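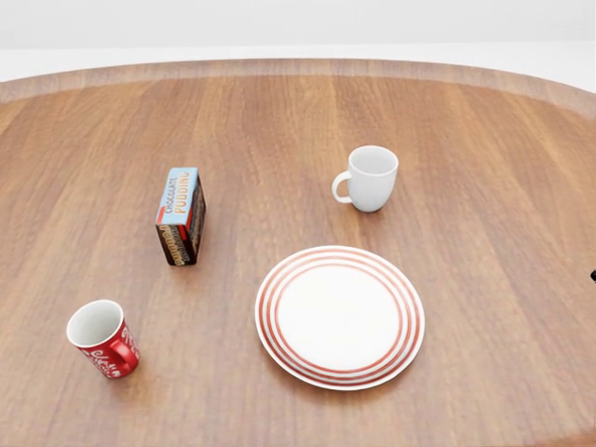
Larkov wants simulated robot results labeled as simulated. Every time, on the same page as the number.

That's rule one in a short set of good practice rules the company put out this July for anyone testing household manipulation software on its platform. Seven rules in all, two pages, no legal language. They apply to Larkov's own teams first, then to outside groups who want a result listed on its public results page.

Rami Hakim, who edited the text, says the trouble was mostly sloppy reporting. "People would send us a success rate and we'd have to write back three times to find out what counted as a success," he said. "Was the mug let go? Was it still upright a second later? Half the time the answer was, we'll check."

So the rules get specific. A "mug on plate" task, one of the standard tabletop jobs, counts as done only when the mug is upright, the hand has released it and moved clear, and nothing else on the table has been knocked over. A mug resting on the plate with fingers still around it is logged as in progress. Run out of time like that and its a fail.

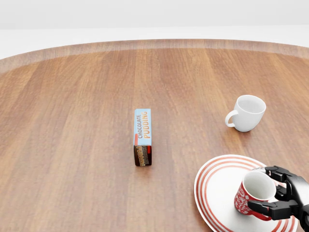

Objects that aren't part of the job matter too. Under rule four, anything else on the table has to stay in the log with its start and end position. Touching one is recorded even if it doesn't move. Teams used to leave this out, Hakim said, and a policy that swept half the table aside could score the same as a careful one.

Start positions have to be published as well – the full list, or the seed used to generate it. No dropping the awkward layouts afterward.

Larkov went back over old submissions before settling the wording. Out of 1,358 logged runs, 780 had no record of when the hand let go. Those stay up on the results page but get a gray tag and can't be used in comparisons. Owners can resubmit.

Not everyone is happy. Zullance, which sells grasp planning software and has several entries on the page, says it will comply but called the contact logging "heavy" for small teams. It wants a lighter version for early work. Plurkinham, a testing shop, went the other way and asked for stricter rules on camera views, saying one fixed angle can hide a bad grip. The current text asks for 2 views per run, and does not say where they go.

Hakim said placement might be added in the next draft. "We argued over it for a month. I'd rather put out what we agree on."

One thing the rules don't do is say anything about safety around people. That's left to existing workplace standards and the text says so in the first paragraph. A good score in simulation can't be quoted as evidence a machine is fit to run in a kitchen or anywhere else with people in it. Groups that do so get one warning, then there entries come down.

Comments on the draft are open until the end of the month. Larkov will answer them in one public document, names removed on request. The gray tags go live first – 9 a.m. the morning after comments close.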